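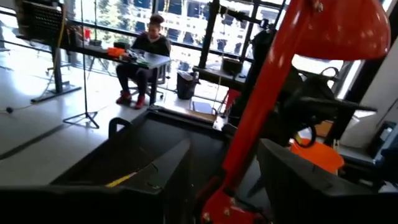 Drowsy driving campaign extended to regional routes

The Clurora Road Safety Partnership will extend its driver fatigue campaign to regional routes in September, following a first stage confined to the metropolitan motorways. The campaign, titled "Tired Is Too Far", asks drivers to plan a rest stop before they set out and to hand over the wheel at the first signs of sleepiness.

New roadside signs will be installed at 14 locations on the Sunden Highway, each placed ahead of an existing rest area so that drivers have time to slow down and leave the carriageway safely. The signs carry the campaign title and the distance to the next stop. Radio announcements will run on local stations between 2 pm and 4 pm and again after 10 pm, when drivers are more likely to feel drowsy.

Nadine Awad, Director of Public Programs at the Partnership, said the second stage had been shaped by what regional drivers said about the first.

"Many people told us they knew they were tired and kept going anyway, usually on the last part of a trip they had made many times before," Ms Awad said. "We are asking them to treat that last part with the same care as the first."

The Partnership received 2834 responses to its driver questionnaire. Respondents were asked about the length of their usual trips, whether they shared the driving, and where they would choose to stop. Lighting, clean toilets and a place to park away from heavy vehicles were raised often in the written comments. These comments have been passed to the rest area maintenance program, and a summary will be published with the next edition of this newsletter.

Drivers are reminded of the campaign's main advice:

Get a full night's sleep before a long trip.
Take a break from driving at least every two hours.
Share the driving where another licensed driver is available.
Do not rely on loud music, cold air or an open window to stay awake.
If you are yawning, blinking heavily or drifting in your lane, stop at the next safe place.

Employers whose staff drive for work are also being asked to take part. A workplace kit has been prepared for depots, farms, health services and trades businesses. It contains a trip planning sheet, a poster and a short talk that a supervisor can give at the start of a shift. The first 100 kits will be sent without charge to businesses with an address along the highway. Additional copies may be downloaded and printed for internal use.

Kamala Varma, who manages workplace liaison for the Partnership, said shift workers deserved particular attention.

"A person leaving a night shift may have been awake for a very long time before they start the car," Ms Varma said. "Supervisors can help by asking how staff are getting home, and by making it easy for someone to rest before leaving."

The Partnership encourages employers to review rosters that require a long drive directly after a late finish. Advice on roster planning is included in the kit, and staff are available to discuss individual circumstances by telephone during office hours.

Community groups wishing to display campaign material may apply for posters and counter cards through the regional office. Applications should state the name of the group, the place of display and the quantity required. Material is currently available in English, Turkish, Arabic and Hindi.

Enquiries about the workplace kit should be directed to the liaison team. Enquiries about sign locations or rest area conditions should be directed to the regional office, quoting the name of the nearest rest area.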